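# Product Review: Brikell Shallow Sorting Trays, Mixed-Color Set

Reviewed for the Landitz Shared Equipment Office. Item under review: rectangular plastic trays, supplied in yellow, dark gray and clear.
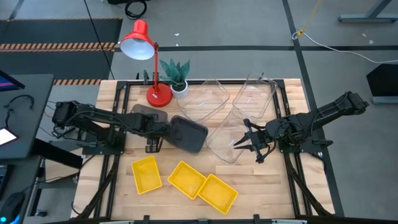

**Can the trays be washed in a commercial dishwasher?**

The manufacturer advises hand washing in warm water with mild soap, and the office followed that advice throughout the review period. Machine washing was not tested and is not covered by the supplier's guarantee.

## Background

The office purchased 134 trays from Andach, the regional distributor, to replace a mixture of cardboard lids and food containers that departments had been using to hold small parts, stationery and craft supplies. Trays were issued to 13 departments in April. Each department was asked to use them for ordinary work and to return written comments.

## Color and Identification

The use of color proved to be the most valuable feature of the product. Most departments adopted yellow for incoming items and dark gray for items awaiting inspection, with clear trays kept for finished work. Staff learned the arrangement quickly, and the printed labels prepared by this office were largely left in the drawer.

Yellow trays are easy to find on a wood worktop. Clear trays are less so. Under a desk lamp the thin walls pick up reflections, and from a distance an empty clear tray may be overlooked. Two departments reported placing paperwork on top of one without noticing it. Dark gray trays hide ink marks well, although small black screws and washers are hard to see against them.

## Handling

The shallow form allows small parts to be picked out by hand without tipping the tray. It also means that round items, beads in particular, can roll over the side when a tray is carried at an angle. Staff were advised to carry loaded trays with both hands.

The clear trays flex more than the office would prefer. None broke during ordinary use, but a full load of metal fasteners caused noticeable bending at the middle. The distributor lists a working load of 700 grams per tray, and departments should observe it.

The trays take up a fair amount of table space when laid out side by side. Departments with narrow desks reported that four was a practical limit.

## Comparison With the Backlund Tray

The office already holds a small stock of the Backlund parts tray. The Backlund product is deeper and stiffer, and it is the better choice for transport between buildings. It is supplied in a single color and costs considerably more. For work that stays on one table, reviewers preferred the Brikell tray.

## Cleaning and Wear

Pencil and washable marker came off with a damp cloth. Adhesive residue required more effort and left a dull patch on several clear trays. Fine scratches were also more apparent on the clear plastic than on the yellow or gray.

## Recommendation

The Brikell tray is approved for general tabletop sorting. It is not approved for storing liquids or for heavy hardware. Departments placing a first order are encouraged to request more yellow and gray trays than clear ones.

Orders may be submitted through the usual supply form under catalog number 2326. Trays already issued may be kept by the departments that hold them.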